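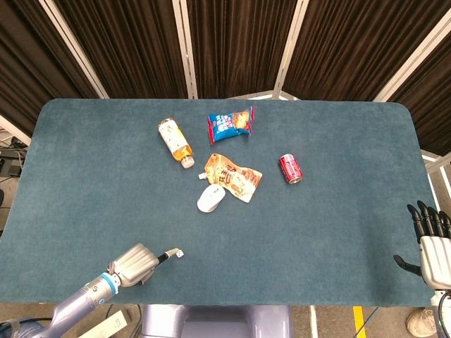 Reviews > Kitchen > Storage

Latest Kitchen Cleaning Archive

Wimeo snack caddy, two months in

The box promises "a calmer pantry in minutes." I paid $45 for the Wimeo caddy in October and I'm still waiting for the calm.

It's a rack with 12 slots that click into a base. Assembly took me most of an evening, mainly thanks to slot seven, which never did sit flat. Small bags stand up fine. Big ones flop over the front and block the row below. Wimeo says bottles can go on the bottom tier — maybe short ones. Mine hit the shelf above.

Capucine Pons lent me her older Clondura bin for comparison. It has no slots and no clever base, and I found the crackers faster.

The plastic wipes clean, I'll give it that. At $20 I might shrug and keep it. I've asked for a refund and so far have an automatic reply.

Two stars out of five.

Zahira Ong

Related reviews
Clondura bread bin, second look
Tratach jar opener
Are label makers worth it?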